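Plaltau moves up to fourth place in Virnullow employer brand survey

Plaltau, the engineering and testing services group, has been placed fourth in this year's Virnullow Employer Brand Survey, its highest position since it first took part. The company was ranked 20th last year.

The survey, published in February, asks working professionals and final-year students which business services firms they would most like to work for, and how well they think each firm treats its staff. A total of 3,113 people completed it this year, up from 2,902 a year earlier. Firms are scored on pay, training, management, workload and reputation, and the scores are combined into a single ranking.

Plaltau scored best on training, where it came second overall. Its reputation score also rose. Workload was its weakest area, and the company finished outside the top ten on that measure for the second year running.

Myrto Papadakis, head of people at Plaltau, said the result reflected changes to the graduate program that began two years ago. "We stopped moving new hires between departments every few months," she said. "They now stay with one team for their first year and have the same manager throughout. The feedback from that has been good, and I think it is showing up in what people outside the company hear about us."

She said the workload score was a fair one. "We had a busy year and were short of senior staff in two offices. We have hired in both, but it takes time before people feel the difference."
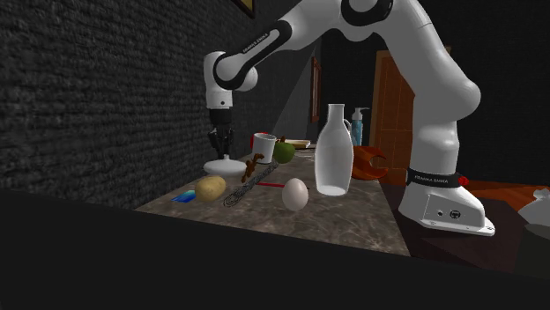
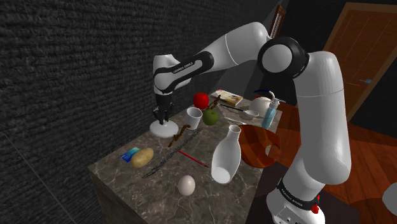

Training is also where Plaltau plans to spend most of its additional budget this year. New hires in all technical departments will take a common eight-week course before joining their teams, replacing the separate courses that each department has run until now. The first half covers report writing, client meetings and basic contract terms. The second half is practical and relies heavily on simulation. Trainees work in pairs and present their results to a client manager at the end of each week. Staff who joined in the past year can apply to take the second half only.

First place in the survey went to Basirov, the accounting and advisory firm, which also led the ranking last year. Basirov had the highest scores for pay and reputation. Szewczyk, a legal and tax services firm, kept second place and was rated best for management.

Virnullow said the gap between the leading firms had narrowed. Respondents under 30 gave more weight to training and management than in the previous survey, and less to reputation. Among those with more than ten years of experience, pay remained the most important factor. The share of people who said they would recommend their current employer to a friend was unchanged.

The survey covers firms that provide professional, technical or administrative services to other businesses. Firms do not pay to be included, and respondents are not allowed to rate their own employer. Each firm must be rated by a minimum number of people before it can appear in the ranking.

The full ranking, with separate tables for students and experienced staff, is available from Virnullow on request. Plaltau will open applications for its next graduate intake in the spring.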